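Down jackets, part two: storage

Last week covered washing. This one is about where the jackets go between April and the first frost.

The closet in the back bedroom is 900 mm wide, with one rail and one shelf. Five winter jackets on hangers take up more than half of the rail. Compression sacks solve that on paper, but fill kept tightly packed for months comes out flat, so I stopped using them for anything I expect to wear again.

What I use now is a Plastdale box, 58 liters, with a clip lid. It holds two puffer jackets folded once, or one jacket and a pile of fleece. I tried a Kubo fabric bin first – the sides bowed out and the zipper split at the corner.

Folding order

1. Empty the pockets and close every zipper.

2. Lay the jacket on a bed. A table is too narrow for the sleeves.

3. Press the air out from hem to collar with a flat forearm. Quilted nylon lets it out slowly through the seams, so give it a minute.

4. Deal with the hood last. On the red one it stands up in a mound when the body is bunched, and it has to be turned down before the lid will close.

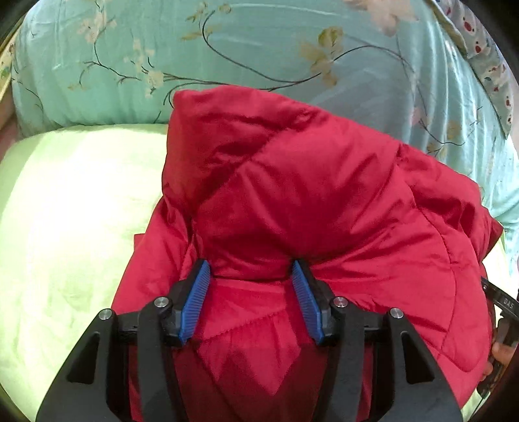 Labels

Masking tape on the short end, marker, contents only. I tried numbering the boxes and keeping a list, and lost the list.

Next up is the Kasside shelf unit, which needs a longer bracket on the left.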